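툿트몬트 노점 허가제

툿트몬트(Tutmont) 노점 허가제는 툿트몬트 시내의 길거리와 광장에서 물건이나 음식을 파는 사람이 시청에 등록하도록 한 제도예요. 저도 예전에 광장 구석에서 잼을 팔아 본 적이 있어서 이 항목은 꼭 제 손으로 정리하고 싶었답니다! 줄여서 그냥 '광장증'이라고들 불러요.

지금의 조례는 2002년 1월 30일에 시행됐어요. 그전에는 장날 아침에 먼저 온 사람이 자리를 잡는 식이었고, 이웃 도시 반베리(Varnberg)에서 넘어온 상인들과 자리다툼이 꽤 잦았다고 해요. 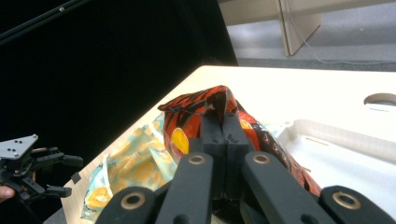

허가증은 두 종류예요. 고정 자리를 받는 '정주증'과 수레를 끌고 다니는 '이동증'인데요, 정주증은 처음에 75장으로 시작했다가 하틀리(Hartley) 거리 구간이 포함되면서 78장으로 늘었어요. 이동증에는 장수 제한이 없는 대신 한 곳에 두 시간 넘게 머물 수 없어요(저는 이 규정 때문에 경고장을 받아 봤습니다).

신청은 해마다 4월에 받아요. 시청 1층 창구에 신분증과 판매 품목 목록을 내면 되고, 음식을 팔 사람은 위생 교육 수료증도 있어야 해요.

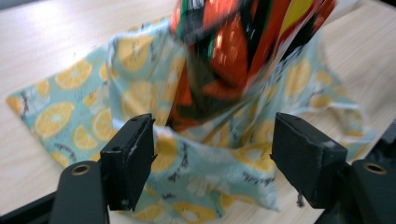 갱신할 때는 품목 목록을 다시 쓰지 않아도 되지만 품목이 하나라도 바뀌면 신규 신청으로 처리돼요. 제가 보기엔 이 제도에서 제일 불편한 대목이에요. 자두잼을 살구잼으로 바꿨다고 줄을 처음부터 다시 서야 하거든요.

허가증을 남에게 빌려주거나 파는 건 금지예요. 다만 같이 사는 가족이 대신 장사하는 건 괜찮아요. 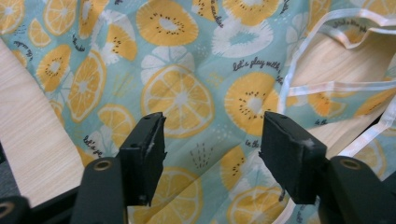
롬포트(Romport)에도 비슷한 제도가 있는데, 그쪽은 시가 아니라 상인 조합이 자리를 나눠 줘요. 정주 자리는 68곳으로 툿트몬트보다 적고 추첨으로 정한대요. 두 도시의 허가증은 서로 통하지 않으니 양쪽에서 장사하려면 따로따로 신청해야 합니다.

같이 보기: 하틀리 거리, 반베리 장날, 롬포트 상인 조합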